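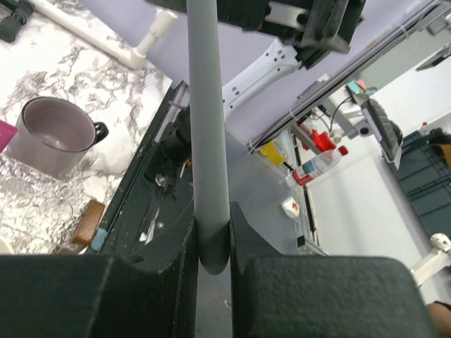 Section 4: Giving the arm its first chores

By now you should have the Plamer bolted to its rail, the wrist camera plugged in and the fingers opening and closing when you press the green key on the handset. If any of that is still to do, please go back to Section 3 and finish it first, however tempting it may be to press on. We have all done it, and it nearly always means taking the bracket off again.

A word before you start, as people quite naturally want to know whether the thing can do the housework. The fair answer for this release is that it can do bits of it. It will pick up a mug that stands by itself and put it down somewhere else, and it will do so all afternoon if you let it. It will hold a rod or a spoon handle quite steadily. It won't clear a table after tea, where the mug is hemmed in by packaging and bottles and odds and ends from three different jobs, and it will not wash anything up. We'd love to tell you otherwise! But we would sooner you knew now and enjoyed what it does well.

4.1 Preparing the table

1. Choose a table that doesn't wobble. A patterned top is fine, though a strong marble pattern can slow the camera a little (see the note below).

2. Move aside anything you would be sorry to lose. Plastic wrapping in particular should go, as clear and crinkly sheets throw back a great many little highlights and the arm may take them for edges.

3. Put one mug on the table, the right way up and empty. Any ordinary mug with a handle will do.

4. Turn on the room lights and draw the curtains if the sun is falling directly across the table.

Note: If your table has a veined or speckled top, open Surfaces on the handset and choose Patterned. The Plamer then takes a second look before each grasp, and you will notice it pausing. It hasn't stopped, it is only being careful.

4.2 The rod exercise

We always begin with a rod and not with the mug, and the testers at our Grernside workshop would be cross with us if we left this out. A smooth rod shows up a badly set finger straight away, whereas a mug handle will forgive almost anything.

1. Open the fingers fully from the handset.

2. Offer the rod between them with its rounded end pointing down. Hold it well above the fingers, so that your own hand stays clear.

3. Press Close once and wait for the tone.

4. Let go gently and watch the rod for a slow count of six.

5. If it stays put, press Save Grip. If it slides or tips, take hold of the rod again before you press Open, then raise the grip setting by one step and repeat from step 2.

Caution: Do not go above grip setting 6 for household items. The higher settings are meant for shop-floor parts and will crack a mug or a thin plastic bottle.

4.3 Moving the mug

1. On the handset choose Chores, then Lift and Place.

2. Touch the mug on the small screen. A ring should appear round it. If the ring settles on something else, a pipe fitting for instance, touch Clear and try again with the table tidier.

3. Touch the spot where you would like the mug to go.

4. Press Start and stand back outside the sweep of the arm. Keep sleeves, hair and cables out of the way as well.

5. When the arm has returned to rest, look at where the mug has ended up. A mug standing a thumb's width off its mark is within what we expect. Any further than that and you should run the camera check in Section 5.

Do repeat this a good many times before you try anything harder. Our own practice is 100 lifts with the same mug, changing the position a little each time, and then 100 more with a second mug of another shape. It is a dull job, but a radio helps.

4.4 Small parts and shop-floor work

Owners who use the Plamer at a workbench often want it to sort fittings, elbows and end caps. It manages larger pieces nicely when they are laid apart from one another. Loose heaps are beyond it for the present, and so are see-through parts. The Roy software update, planned for November, adds a sorting routine for pale fittings on pale tables, and your handset will offer it to you when it is ready.

If the arm stops and shows code 156, a finger has met something it did not expect. Press Hold, clear the obstruction by hand, and press Resume. Should the code come back 3 times in a row, switch off at the wall and ring the Rumton help desk with your serial number beside you.

Continue to Section 5, Checking the camera.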